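**Deltinora to supply small fridges to 768 studio flats**

August — Deltinora, the home appliance hire firm, will supply compact fridges to 768 studio flats run by the housing provider Markano. Deliveries start this month and the rental term is 2 years.

Each tenant gets a small white fridge with shelves inside and storage in the door. Tenants pay nothing extra, as the hire charge is part of the rent. Markano used to leave people to find their own, and many flats stood for weeks with no fridge at all.

"Most of these flats are one room, so the fridge shares the floor with the telly and the shopping," said Darcy Mahuika, who manages the contract at Deltinora. "People asked for something low that they could reach into easily, with a door that opens right back."

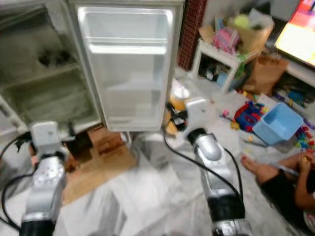

Fitting is included. Crews from Mockus will bring each fridge up to the flat, level it and take the packaging away if the tenant wants it gone. Tenants are asked to let the fridge stand before switching it on, and to keep the space in front clear so the door can open fully.

The first deliveries go to Nasto House, Markano's largest building. Other sites will follow by letter, with morning or afternoon slots.

Deltinora has 2000 fridges out on hire. Spare shelves and door bins can be ordered from the tenant helpline, extension 1772.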